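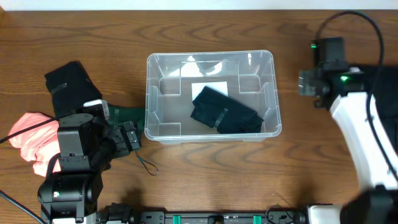 A Esteck publicou hoje, 20 de março de 2026, o seu primeiro relatório sobre custos ambientais e sociais na cadeia têxtil. Nesta sequência, partilhamos os pontos principais. (1/8)

O estudo abrangeu 428 fornecedores de matérias-primas, fiação, tingimento e confeção. Os dados dizem respeito a um período de 365 dias e foram revistos pela Holst, na qualidade de verificador externo. (2/8)

O consumo de água no tingimento representa a maior parcela dos custos não refletidos no preço de venda. Segue-se a diferença entre o salário pago e o salário digno, sobretudo na confeção subcontratada. (3/8)

«As empresas conhecem bem o preço do algodão e mal o custo da água que o acompanha. Sem essa informação, a decisão de compra fica incompleta», afirma Lies Van Rooij, coordenadora do relatório. (4/8)

Cinco empresas aceitaram aplicar a metodologia às suas próprias compras. A Bunatell foi a primeira a concluir o exercício e irá rever os prazos de pagamento a fornecedores — passam para 30 dias, sem exceção para contratos anteriores. (5/8)

O relatório identifica também limitações. A informação sobre subcontratação de segundo nível é escassa, e vários fornecedores comunicaram consumos de energia agregados por unidade fabril, o que impede a imputação por artigo. Estes casos estão assinalados no anexo metodológico. (6/8)

A apresentação pública terá lugar em junho, em Adberg, com uma sessão dedicada a compradores e outra a entidades financiadoras. Jacobus Oosthuizen moderará o debate sobre cláusulas contratuais e partilha de custos. As inscrições abrem em breve, por via eletrónica, e estão sujeitas à lotação da sala. (7/8)

As organizações que pretendam aceder aos dados desagregados devem dirigir o pedido ao secretariado da Esteck, indicando a finalidade da consulta. O acesso é gratuito para instituições de ensino — as restantes entidades ficam sujeitas às condições descritas no regulamento. (8/8)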